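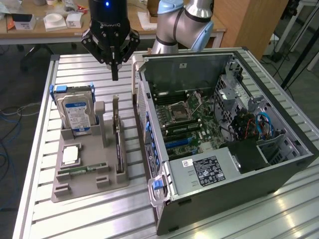 *Open tower case, with a 3.5-inch hard disk drive in a blue plastic carrier.*

# Cleaning and Storing a Home Desktop Computer

Household Leaflet 322, Reltcombe Home Advisory Service

Residents are advised to clean a desktop computer twice a year, and more often in homes with pets, open fireplaces or a workshop in the same room. The work takes less than an hour and requires no special training.

## Before opening the case

Shut the computer down from its menu, switch off the power supply at the back and unplug every cable. Label the cables with masking tape if there is any doubt about where they belong. Work on a hard, clear surface. Carpeted rooms should be avoided, as they encourage static. Touch a bare metal part of the case before handling anything inside it, and repeat this from time to time.

Screws should go into a cup or a lidded jar. An egg carton also serves well, with one compartment for each stage of the work.

## Removing dust

- Use short bursts of compressed air and keep the can upright.
- Hold fan blades still with a finger or a cotton swab while cleaning them.
- Wash removable filters in lukewarm water and let them dry overnight.
- Wipe the outside panels with a barely damp cloth. Do not spray cleaner directly onto any part.

Household vacuum cleaners are not recommended inside the case. The power supply must never be opened, even when it has been unplugged for several days.

## Storing spare drives

A hard drive kept as a spare should be placed in an antistatic bag and stored in a dry closet - attics and unheated garages are unsuitable. Write the month and the contents on the bag. Drives holding tax records or family photographs should be copied to a second device, preferably one kept at another address.

## Disposal

The Arnley recycling center accepts computers and loose drives at its side entrance until 4 p.m. Each household may bring up to 86 pounds of electronic items per visit. Remove batteries from keyboards and mice beforehand and hand them in separately.

Questions about this leaflet may be addressed to Suryani Rondonuwu, Household Advice Desk, extension 2148. The next revision is planned for August.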